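Home | Kitchen | Bathroom | Laundry | Storage | About

How to Sort a Vitamin and Supplement Shelf

September 21, 2018

Most supplement shelves fill up from the front. New bottles go where there is room, and the old ones get pushed to the back. This method takes an hour or less for an ordinary household shelf and needs very little equipment.

What you need

A plastic bin with an open top
A damp cloth and a dry cloth
A fine-tip permanent marker
Masking tape
A trash bag

Step 1. Take everything down

Clear the whole shelf, including the things that are not supplements. Wipe the shelf with the damp cloth, then the dry one. Leave it bare while you work. Sticky rings usually come off with warm water and a drop of dish soap.

Step 2. Check dates

Look for the date on the bottom of the bottle first, then along the edge of the label. On some it is stamped on the shoulder, where it rubs off. If you can't find a date at all and don't remember buying the bottle, put it in the discard group.

Imported products may give the year first, then the month, then the day. Some carry a production date and a shelf life in months in place of an expiration date, so you have to add the two together. If the label is in a language you don't read, a phone translation app is good enough for finding the date line. Write the result on a piece of tape and stick it where it won't cover the directions.

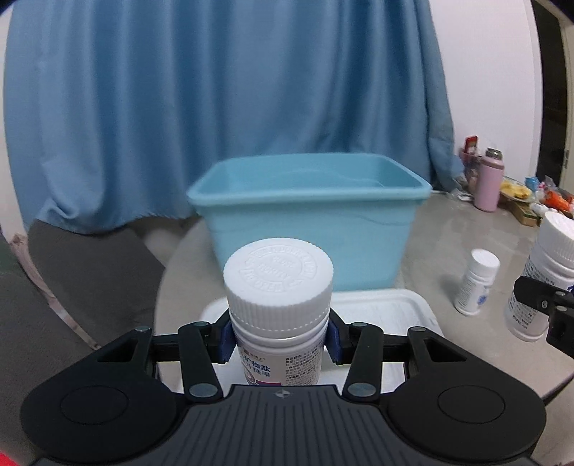 Check the caps as you go. A push-down cap should click or resist when you turn it without pressing. If it spins off freely, the inner part is worn, and the bottle should not be kept anywhere a child can reach. Don't swap caps between bottles, even when they seem to fit.

Step 3. Combine with care

Two open bottles of the same product can stay as two bottles. Mark the older one "1" and use it up first. Pouring them together loses the date and the lot number.

Step 4. Put things back

Daily items go in front at eye level. Everything else goes in the bin, labels facing out, tallest at the back. The bin slides out in one piece, so you don't have to reach over things. A bin with walls that narrow toward the bottom holds fewer bottles than the rim suggests. Measure across the base before you buy one.

Keep the shelf away from the stove, the dishwasher and the shower. A bedroom closet is fine.

Step 5. Discard the rest

Check the label for disposal directions, and ask your pharmacy if you are unsure. Go through the shelf again in January.

Related articles
Cleaning Sticky Cabinet Shelves
How to Label a Pantry
Storing Spices Away From Heat
What to Keep in a First Aid Box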